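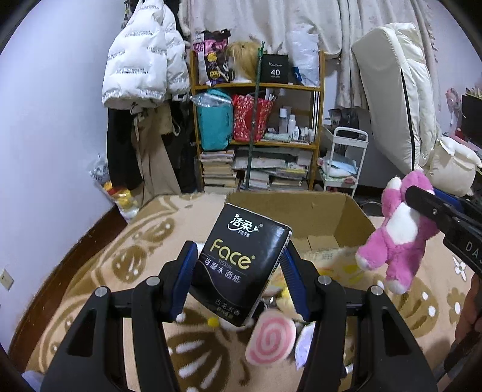

Nail polish swap returns to Koech with room for more tables

A nail polish swap that began in the back of a hair salon will move to the Uria community hall in Koech this February, after last year's event ran out of space before lunch.

Organizer Atieno Nyamweya said 1,378 bottles changed hands at the last swap, most of them from the shelves of people who had bought more than they could use. The hall holds up to 400 people, and she expects to fill it in the afternoon.

Doors open at 10 a.m. Visitors hand in their bottles at the front desk and get one paper token for each bottle accepted. Tokens can be traded for anything on the regular tables. Limited editions and full sets go on a separate table, where each item costs 2 tokens.

Bottles must be at least half full, with a readable label and a cap that closes. Separated polish is fine if it mixes again when rolled between the hands. Polish that has been thinned with remover will be turned away, and so will gel polish that has been stored near a window.

"Last time we had people bringing in gel that had already set in the bottle," Nyamweya said. "We're checking every one at the desk this year, so the line may be slow."

Stamping plates, brushes and unopened nail decals will be accepted for the first time. Used files and buffers will not.

Dennis Laizer, a nail technician in Koech, is giving a class on gradients at 11 a.m. and again at 2 p.m. He will cover sponge blending with two colors, cleaning up the skin around the nail, and how long to wait before putting on a top coat. Each class has seats for 12 and costs $5, which goes toward the hall rental. Sign-up is at the door.

Mayuree Jaidee will run a stamping table all day for people who want to try a plate before they trade for it. Jaidee, who won the freehand prize at the last swap with a set of night-sky nails, is also judging this year's contest. The theme is winter fruit. Entries can be done at home or on site, and both hands must be painted. Judging starts at 3:30 p.m.

Prunameo, a small polish maker based in Koech, has donated the prizes and will sell its new line of sheer pinks near the entrance. Owner Tia Mapplebeck said the line has six shades and that a seventh was held back when the color shifted in testing.

Bottles left over at closing time will be sorted that evening. Regular polish in good condition goes to the beauty program at Bratano Technical School, and the rest will be taken to the county drop-off for household chemicals.

Entry is free, including for people who have nothing to trade. Parking behind the hall is limited, and the lot on the north side is closed for paving.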